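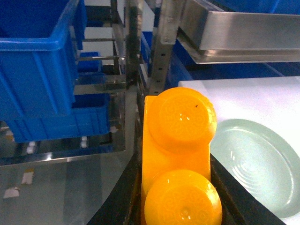 Two-finger gripper drops glossy plastic part, but only when someone is watching

Posted in Home Builds & Shared Workshops, October 2024

grirkow_bench
I have a small arm set up in a shared workshop, next to the rack with the blue bins. The job could not be duller. Pick up a molded plastic piece, turn it, put it in a bin. The piece is a flat slab with two round domes on its face, and the arm has to take it by the edges because there is nothing else to hold.

Most of the time it does. Then every so often the slab slides down between the fingers in a dignified way and lands on the floor, and the arm carries on and delivers a pinch of air to the bin with total confidence. I logged 406 picks and lost 15. The fingers are printed, matte black, no pads. I have already turned the closing force up until the servo started complaining, and the slab now pops out sideways as well as sliding, so I suppose that counts as variety.

Wrist camera is working fine. Controller is a Zatau board, the old one. What do I try before I buy a better gripper and have to explain it at home?

vaher_tinkerer
More force is the wrong direction, as you've found. Look at how the fingers meet the part. If they come in at an angle, like a V, you are squeezing a wedge, and a squeezed wedge leaves. You want the pads parallel at the width of the slab, which may not be the width you designed them for.

Print new tips with a flat face and glue on a strip of thin rubber. Bicycle inner tube is fine. Wipe it with alcohol first or the talc will make things worse than bare plastic – I lost most of June to that. Then turn the force back down to where the servo stops sulking.

Also grip closer to the middle of the slab. If you hold it near one end, the other end is a lever and your wrist rotation is pulling on it. Slow the turn too. I run mine with a 600 ms ramp and it looks sleepy, but it keeps hold of things.

As for delivering air, check the finger position after closing. If they closed further than the part is wide, there's no part. Stop and try again. It's four lines of code and it will save you the humiliation.

890mm
just use suction

grirkow_bench
On what? The domes are embossed. I tried a cup on one and it hissed at me.

890mm
bigger cup

brandton_spares
Agree with vaher on the rubber. One addition: mold release. Parts like this can come with a film on them, and you will polish your nice new pads with it. Wash a batch in dish soap, dry them, run the same test again and compare. If the drops stop, you've spent nothing.

And put a towel down under the arm. Doesn't fix anything, but the noise was what got to me.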